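Minutes of the staff meeting, packing department, Brunner
July 7, 2021

Present: Mereana Mudgway (chair), Sajib Saha, Lucie Poirier, Sipho Visser
Excused: Gertraud Gisler
Minutes: Sipho Visser

**1. Minutes of the last meeting**

Accepted with one correction: the Drosix line has 18 work places and not 16.

**2. Automation of small-box packing**

Sajib reported on the preparation for the Trilix cell. The robot will learn the packing from recordings which our own people make with hand-held grippers. Until now 1,411 recordings are saved. The supplier asks for 200 more with the clear boxes with hinged lid, before the end of July.

Lucie asked what happens with the early shift when the cell is running. Mereana answered that no contract will be ended because of it. Two persons of the early shift will move to checking and refilling, with the same pay group. Lucie wished to have this in writing. Mereana will ask Gertraud for a letter to all the staff concerned.

Sipho said that the recording work is tiring for the wrists, more than normal packing. It was discussed whether one hour without a break is too long. Decided: maximum 40 minutes, then change of person. The time for recording counts as normal working time, also for the output bonus.

Sajib remarked that the pads of the grippers must be looked at before each turn. On one finger the dark material at the top of the pad seems to be coming away. He will order a spare set, and he asks everybody to write such things in the book at the table.

Lucie also asked if the recordings can be used to compare the speed of single persons. Mereana said no. The files are saved without names, and this stays so.

**3. Training**

Course for the checking places: 100 minutes, in two parts. Lucie makes the list until the next meeting.

**4. Other matters**

The Cletoder labels are again delivered in the wrong size. Sipho writes to the supplier. 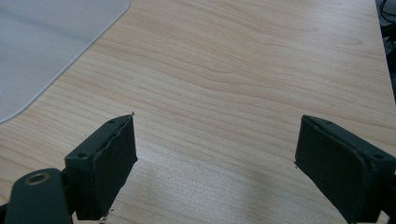
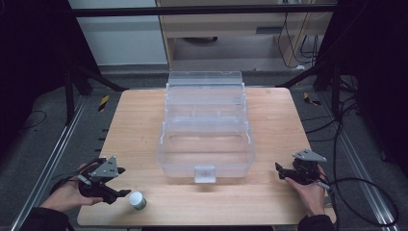
*Annex to item 2: the recording table, with the hand-held grippers in both pictures and the open clear box in the second.*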